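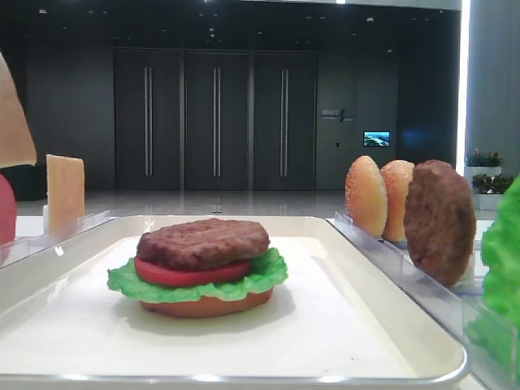

Leen Sfeir says the order of the layers is the whole lesson with play food, and that kids who build burgers in sequence are "basically doing early math."

Are they though? Bun, lettuce, tomato, patty. That's a lunch. I've made it hundreds of times and my math is terrible.

Also whose sequence? The Wernar leaflet has the meat right on the bottom bun. I've got it over the tomato and it stands up fine. If a four-year-old did that, would somebody move it for her? Because I've watched adults do it. Reach right over and fix the burger.

Anyway I've been reading the claims on these sets all week and I have some posts in me, so mute me now if you don't care about plastic lettuce.

Claim one, off the leaflet: "realistic textures support sensory learning." Okay, the patty is bumpy. I'll give them the patty, it's a good patty. The tomato is smooth and one flat red. The lettuce is ruffled. So the texture on offer is one bumpy thing and one ruffly thing, and we've all touched a rug.

Claim two: "teaches healthy choices." It's a hamburger set.

Claim three: "22 pieces for endless combinations." It isn't endless. A good half of the combinations are bread on bread. My nephew made bread on bread for a month and was very happy, so maybe I'm the one with the problem.

Someone's going to ask so: $27 for the Wernar set. The Zein one was less and the buns had no seeds on them, and I was annoyed at how much I minded. The pale speckles do a lot of work. Without them it's a beige dome and you could tell me it was a doorstop.

Reviews. Over 500 of them on the Zein listing and as far as I can tell most were written the day the box showed up. "She loves it!" Sure she does, she's had it since lunch. Come back in December and tell me where the tomato is.

I want a review site where you can only post after the toy has been under a couch.

On storage, since that's what half my replies are about. I do like a clear rack. Food on its edge, you can see what you've got, a kid can pull a bun without dumping the rest. I was ready to hate it and I don't.

What I don't buy is the sales copy that says a rack "encourages independent cleanup." A rack encourages the adult to do cleanup because it looks so nice when it's done. I have never once seen a child slot a patty back in on her own and step away satisfied. If yours does, good for you, please don't send video.

Same with trays. A tray with a raised rim is useful because round food rolls. I'd say that's enough of a reason for a tray. The Dosex catalog says theirs "defines the child's work space and nurtures focus." It keeps a bun off the floor!

Osvaldo Rocha asks if I'm against play food in general. No. I'm against paragraphs about it.

Play food is great. Kids want to hand you something and have you pretend to eat it, over and over, and charge you a dollar or a million dollars. You don't need a leaflet for that. You barely need the burger. I was once served a sock.

I'll also say the realistic stuff has one downside I never see mentioned. The better it looks, the fussier people get about it being put together "right." Hand over a wooden block painted red and it's tomato, ketchup, a stop light, whatever. Hand over a tomato slice and it's a tomato slice and it goes in a burger. I can't prove this. I'm as bad as the leaflet now, but at least I'm not charging for it.

Tavion Achterberg says his kids used the lettuce as a hat for a doll all of last year and never put it in a burger once. This is the first actual evidence anyone has sent me.

Somebody else sent me the Vondirberg age chart, where you're supposed to move a kid up from two-layer sandwiches to full burgers at a certain number of months. I'd love to know who worked that out. There's no source on it. There's a cartoon owl.

And to the person who says I should finish with a top bun or it "doesn't count as a burger": open-faced. Look it up. You're proving my point about the reaching-over thing, by the way.

Afaf Shboul wants to know if the pieces should go in the dishwasher. The leaflet says top rack. I don't trust the leaflet about math so I'm not going to trust it about heat. Soap, sink, towel.

Pet peeve while I'm here, sets that give you more bottoms than tops. Check before you buy. Sellers love to photograph everything fanned out so you can't tell, and then you're the one explaining to a crying person why the last burger has no lid.

So do I recommend it? If it's on sale and you like the look of it, yes, get it. It's a decent toy. The patty is, again, very good. Throw out the leaflet, let the meat go wherever the meat goes.

Leen has replied that the sequencing research is "well established" and she'll find me a link. That was 9 this morning. I'll post it here if it comes.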